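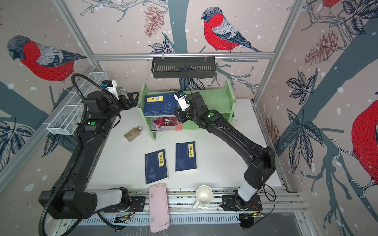 *Ovholm 双臂工位,书架整理任务。右夹爪伸在书架上层前部,《菜根谭》和《笑林广记》在台面上。*

# 双臂工位“假保持”故障:常见问题

更新于 7/14/24。内容由 Ovholm 现场组整理,Larysa Vasylenko 校过一遍。供应商 Flokden 另有一份说明,措辞比我们乐观得多,两份请对着看。有出入的地方,在拿到日志之前以现场记录为准。

## 基本情况

### “假保持”指什么?

操作员在控制界面上按下“保持”,界面显示两条臂都已进入保持状态,右臂却还在往目标位姿走。发生的时候右夹爪正在书架上层取书,它继续向里推,把书架顶得往后挪了 20 毫米,直到有人拍下硬急停。

“假保持”这个叫法是 Mohsin Lashari 在值班记录里写的,后来大家都跟着用。Flokden 的文件里叫“状态同步延迟”。我们不采用这个名称。延迟听起来像是晚一点总会到,而从那次的记录看,保持指令根本没有送到右臂,中间那一段时间里也看不出它打算送到。

### 有人受伤吗?

没有。当时 Mohsin 正准备伸手把台面上的一本书扶正,手还没有过导轨。他看见书架动了,就缩回来了。

有人据此把这次事件归为“轻微”。我们登记的是“险兆”,级别不降。手没过导轨靠的是他动作慢了一点,跟系统的设计没有关系。

### 受影响的是哪些设备?

目前只确认了一种组合:Skoryk 控制器带双臂,两条臂共用一条前导轨,通信走 Pekell 网关。单臂工位没有复现过。

要说明的是,单臂工位上也没有人认真试过。Flokden 的说明写“单臂配置不受影响”,我们问依据是什么,得到的答复是架构上不可能。这句话我们在出事之前也听过一次,当时说的就是双臂。

### 左臂当时有没有问题?

左臂停住了,停得很正常。麻烦也在这里:操作员的视线往往先落在离自己近的那条臂上,看见它停了,就默认另一条也停了。确认保持状态时,请两条臂都看,并且各看一会儿。只看一眼分不清“停住”和“走得很慢”。

## 指示灯和界面

### 关节上的绿灯亮着,是不是就说明安全?

不是。绿灯只说明关节模块供电正常、驱动没有报错。它在运动时亮,在保持时也亮,出事那次从头到尾都亮着。

图上两条臂的关节处各有绿灯,单凭这个判断不了任何一条臂处在什么模式。我们问过 Flokden 能不能让保持状态换一种颜色或者闪烁,回复是“已纳入后续规划”。没有版本号,也没有日期。

### 界面上写着“已保持”,能不能信?

在修复得到独立验证之前,不能。

界面上那行字的来源值得讲一下。Yevdokiia Pylypenko 翻了控制器的消息记录,发现界面在发出保持请求以后,只要网关回一个“收到”,就把两条臂都标成“已保持”。网关的“收到”表示网关收到了,跟手臂收没收到是两回事。左臂自己有回执,界面不看;右臂没有回执,界面也不看。

一行状态文字写成这样,还能通过出厂验收,我们很想知道验收时看的是什么。这个问题已经书面提给 Flokden。

### 那用什么来确认手臂真的停了?

看关节角度的实时读数。两条臂的读数都不再变化,再做下一步。读数页面在诊断菜单里,藏得比较深,现场的终端已经把它设成了默认首页。

读数也来自同一个控制器,所以要是整个控制器卡死,读数同样会“不再变化”。碰到这种情况,页面右上角的时间戳会停住。请连时间戳一起看。我们知道这很啰嗦。

### 可以用夹爪上的相机画面判断吗?

不建议。夹爪上装的小相机是给抓取定位用的,画面经过同一个网关,网关拥堵时会丢帧。画面不动,有可能是臂没动,也有可能是画面卡住了。用它来看书脊对没对齐可以,用来保命不行。

## 原因

### 原因查清了吗?

没有完全查清。现有的结论分成两层,可信程度不一样。

可以确定的:Pekell 网关在队列积压时会丢弃优先级相同的旧消息,而保持指令和普通的轨迹点被设成了同一个优先级。这一点在抓包里看得见,双方都认。

不能确定的:队列为什么会积压。Flokden 的说法是现场网络“负载异常”。Orest Boiko 把当天的交换机记录调出来看了,流量和平时没有可见的差别。他把记录发了过去,对方没有再提负载,也没有提别的解释。

### 会不会是线缆的问题?

有可能参与其中,但我们不接受把它当作主因。

左臂沿臂身绕着一条黑色螺旋线,上段拱得比较高;两个底座附近的电路板旁边都有散着的彩色导线。走线确实不好看,也确实应该收拾。Flokden 的工程师来现场看过以后,报告的第一条就是“线缆管理不规范”,占了整整一页,优先级设置的事放在附录。

我们的看法是:就算某根线接触不良,正确的表现也应该是手臂报错停机。一条断了通信的臂继续往前推,这件事用走线解释不了。线我们会整理,结论请不要往那边带。

### 是操作员按得太快吗?

说明里有一句“连续快速操作可能加剧该现象”。Mohsin 只按了一次。界面日志里也只有一次。

退一步说,人在看到手臂不对劲的时候就是会连按。一个保持键如果经不起连按,那它的问题比我们以为的还要大。

### 以前有没有出现过?

翻旧记录,去年 November(十一月)有一条写着“右臂停得慢,重启后正常”。没有附日志,写记录的人也已经不在这个组,无法判断是不是同一回事。我们把它列为疑似。

现在规定:停机行为有任何异常,先导出日志再重启。重启会清掉网关的缓存,清掉以后就什么都查不了。Flokden 的热线会建议你先重启,请礼貌地拒绝。

## 供应商的修复

### 听说已经修好了?

Flokden 发了补丁,并且宣布“问题已解决”。补丁做了一件事:提高保持指令的优先级。这是应该做的,我们也装了。

补丁没有动界面的状态逻辑。网关回“收到”,界面照旧写“已保持”。也就是说,如果保持指令因为别的原因没有送到,操作员看到的还会是同一行字。

### 他们说跑了 1,941 次都没有复现,这还不够吗?

看这些次数是怎么跑的。测试报告里写得很清楚:空载,没有书架,没有书,相机关闭。相机一关,网关上最大的一股流量就没了,队列自然不积压。在这个条件下,装补丁之前的旧版本能不能复现?我们问了,对方没有跑过旧版本的对照。

没有对照,这个数字说明不了补丁有没有用,只说明他们的手臂很有耐心。

### 我们自己测了吗?

测了一部分。Yevhen Onyshchenko 在工位上开着相机,装着书架和书,用旧版本跑出了 3 次假保持。装补丁以后按同样的办法跑,暂时没有出现。

“暂时”两个字请保留。有人在转述时把它去掉了,变成“现场确认已修复”。现场没有确认过。次数太少,而且我们还没试过在一条臂正夹着书、另一条臂同时移动的时候按保持。

### 完整的独立测试什么时候做完?

取决于 Flokden 什么时候把网关的调试固件给过来。没有调试固件,就只能从外面猜队列的状态。要求已经提了,回信说正在走内部流程。

## 现在怎么干活

### 工位还能用吗?

能,但只能在下面的条件下用:

- 现场必须有人守着硬急停,守急停的人不兼做别的事。
- 手过导轨之前,先断驱动电源。只按“保持”不算。
- 两条臂不同时进入书架范围。
- 速度上限由现场组设定,任务脚本里不许改。
- 无人值守运行一律停止,包括“就跑一小会儿”。

最后一条被问得最多。答案没有变过。

### 硬急停可靠吗?它会不会也走网关?

硬急停直接切驱动电源,不经过 Skoryk,也不经过 Pekell。Orest 沿着线从按钮一路查到了继电器,查完才签的字。图纸上也是这么画的,不过这套设备的图纸和实物有几处对不上,所以我们只认他查过的那一遍。

每次开工前拍一次,两条臂都要掉电。有一条不掉,当天停用。

### 断电以后手臂会掉下来吗?

会缓慢下沉,下沉过程最长可达 12 秒。伸得越远沉得越明显。夹爪在书架上层的时候断电,可能压到书或者隔板,不要用手去托。等它停稳,再从侧面挪书架。

Flokden 的手册写的是“关节将保持当前位置”。我们这两条都不保持。

### 台面上的东西怎么摆?

书、罐子、杯子属于任务物品,可以在台面上,位置由当天的任务单定。导轨一带要空出来。图里底座之间那个粉色盒子有一部分探到了导轨上方,这种摆法以后不允许:底座沿导轨移动时会刮到它,而现行版本对导轨附近的物体没有任何检测。有人说臂会“感觉到”阻力,出事那次它推着整个书架走也没有感觉到什么。

带盖的玻璃罐侧放时会滚,任务单里如果要求侧放,就放在离书架近的一侧,急停测试期间先拿走。马克杯同理。

### 书架要不要固定?

争论过。固定住,手臂推上去的力就全由书架和夹爪承担;不固定,书架会往后滑。目前的决定是不固定。上次能及时发现,就是看见浅绿色的书架在动。如果当时是锁死的,右臂大概会闷声推下去,界面上还是“已保持”。

等有了可信的力矩限制再讨论固定的事。Flokden 说力矩限制现在就有。我们把阈值调到最低试过,用手掌能明显推住手臂,它没有触发。(试的时候速度很低,急停有人守着,请不要自己重复这个试验。)

### 夹着书的时候出现假保持,先救书还是先拍急停?

拍急停。书掉了就掉了。

### 怎么上报?

先拍急停,再导出控制器日志和网关日志,然后把两条臂的读数页面抄下来或者拍下来,最后找 Larysa 登记。书和罐子原地不动,等登记完再收。

不要只发给供应商热线。发过去的工单有被合并成“用户咨询”再关闭的先例,我们自己这边没有底稿就说不清了。

### 上报会不会影响我的考核?

不会。反过来,看到了不报会。包括那种“晃了一下又好了”的情况。

## 还没有答案的问题

以下几项一直有人问,我们手上没有能站得住的答复,先列着:

- 队列积压到底由什么触发。
- 保持指令送不到的时候,手臂端为什么没有超时停机。Flokden 先说有这个功能,后来说默认关闭,再后来说我们这一型号没有。三种说法都留了邮件。
- 界面状态什么时候改成读手臂自己的回执。
- Ovholm 以外的用户有没有碰到过。热线说没有收到类似反馈,我们那一条当时也还没有被归为“反馈”。

有日志、有抓包的,请直接交给 Yevdokiia。只有印象的也可以写,写明是印象。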